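Osham wooden mug tree - four stars from me
June 29, 2023

I put off buying a mug tree for years, mostly because my mother's wobbled every time a truck went by, and I grew up catching cups. The Osham is a much steadier thing. It has a flat base, an upright post and short pegs, all in light wood, and it took me two minutes to set up (I read the leaflet twice, I'm like that). I paid $18 at the Katsaros housewares store in Jovamthorpe and would happily have paid a bit more.

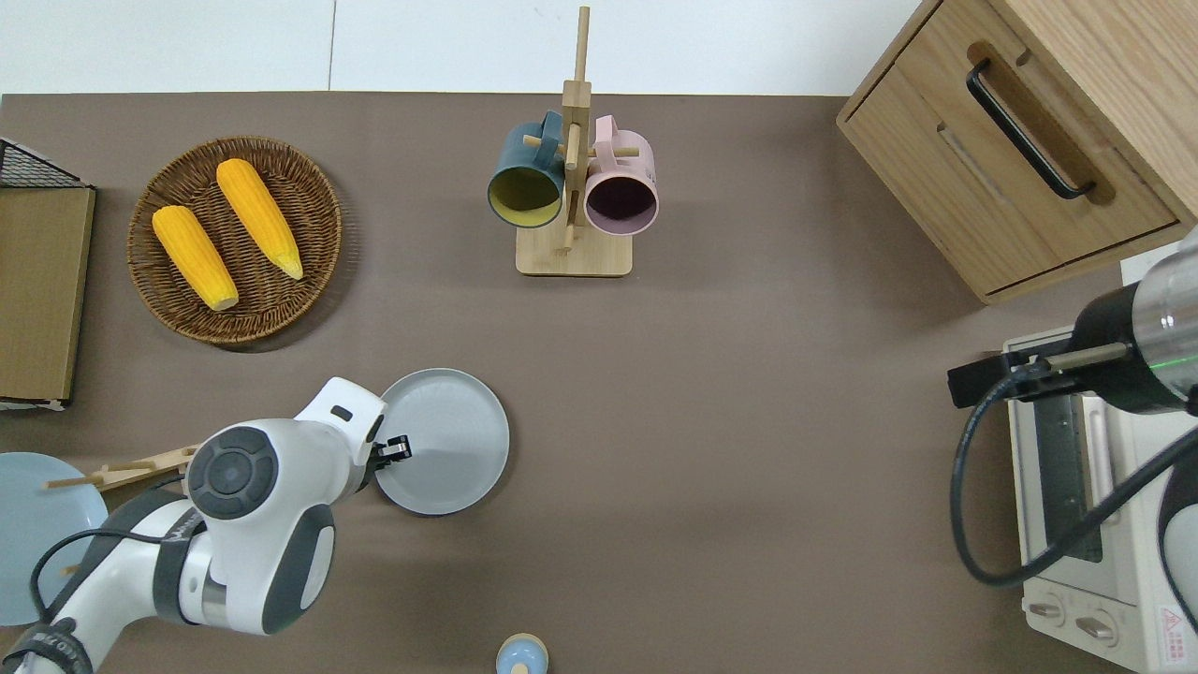
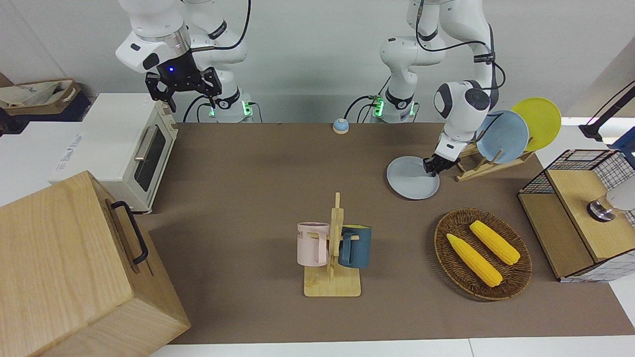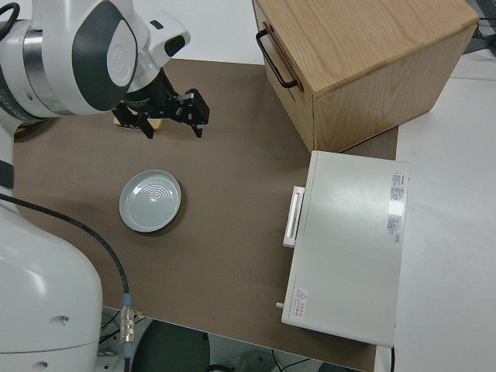

The mug tree is in the first two; the round plate and the little oven are in all three.

My one grumble is the pegs. They're short, and a chunky handle needs a bit of coaxing - my big soup mug has gone back to the cupboard. The everyday ones hang nicely, though, and I love having the color out on the table next to the plates. I did look at the Vostton version, 13 inches tall and very handsome, but it cost over $50 and I couldn't talk myself into it. I'll be back for a second Osham before the holidays, for my sister.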